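April, past midnight

Finished chapter 8 of the western tonight, if finished is the word for a chapter in which a man rides into a town, ties up his horse, and is shot at by someone I haven't made up yet. The draft stands at 122 pages. My outline says the bank should have been robbed by page 60. At the current pace the outlaws will need reading glasses before they get to the vault.

Jarmila Matoušek returned the first batch with her notes. She has been editing me for long enough that she's stopped softening them. "Would he really say this with a bullet in him?" on one page, and on the next, "Would he really say this at all?" She also wants to know why the town is called Ustedero. I told her it sounded dusty. She wrote back that it sounds like a cough drop, and now I can't type it without tasting menthol.

The sheriff has a bigger problem. I named him Skiner, one n, because I liked the look of it, and Jarmila has corrected it to two on every page. I have been changing it back. We have not discussed this. I suppose one of us will eventually die and the other will get the spelling.

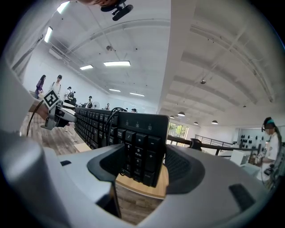
Spent the afternoon on horses, meaning how far one can go in a day before it lies down and refuses. The books don't agree. My heroes had crossed a desert and a mountain range between breakfast and supper, so I've given them a second night in the hills and a conversation to fill it. The conversation is bad. It's mostly beans.

Read a few old paperbacks after dinner to see how the professionals do it. In one of them the villain is dead by the end of the first page, and then there's a worse villain. I never think of that. I keep mine alive out of thrift.

509 words today, most of them "and." Tomorrow the stagecoach, and I have to decide whether the widow knows how to shoot. Jarmila says of course she does. Must also buy coffee and call the dentist back.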